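Sobre nós

A Ostard é uma oficina partilhada de robótica e automação. Ocupamos 127 metros quadrados no piso térreo do edifício Carnitz, divididos em duas zonas: bancada mecânica e área de ensaio. A eletrónica partilha a primeira com a impressão 3D.

O que construímos

O projeto principal da casa chama-se Cinus. É um braço manipulador de mesa com garra paralela, montado pelos próprios membros a partir de peças maquinadas, peças impressas e atuadores comerciais. A versão atual é a 2. A primeira usava dedos rígidos sem revestimento e marcava os objetos macios; na segunda, as pontas levam almofadas de feltro fixadas a suportes impressos, substituíveis com uma chave sextavada.

O software de controlo corre num computador de bancada. O ciclo de comando da garra é de 20 milissegundos. Os registos de ensaio ficam no servidor interno, com um total de 3.143 sequências de preensão arquivadas até outubro. Os membros têm acesso de leitura a todo o arquivo; a escrita exige formação prévia.

Como trabalhamos

Cada posto de ensaio dispõe de botão de paragem de emergência, verificado antes de ligar a alimentação dos motores. Alterações à cinemática ou aos limites de corrente são revistas por um segundo membro. Desenhos e listas de material seguem a numeração Savchuk, adotada na fundação da oficina e mantida por compatibilidade com as peças antigas.

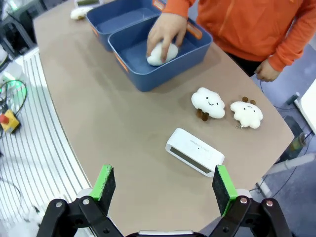
Texto: Asmaa Bouazza | Revisão técnica: Sherif Chraibi

Os ensaios de preensão usam peluches em forma de nuvem e caixas plásticas azuis. O peluche deforma-se sob carga e obriga a regular a força de fecho, que numa peça rígida pode ficar no valor nominal.

Equipa

Mounir El-Sayed: mecânica e maquinação
Samah Ouazzani: firmware e controlo
Sherif Chraibi: segurança e ensaios
Asmaa Bouazza: documentação
Stella Kioko: admissão de membros e formação

Os pedidos de adesão são tratados por Stella Kioko no balcão da oficina, a partir das 18h00.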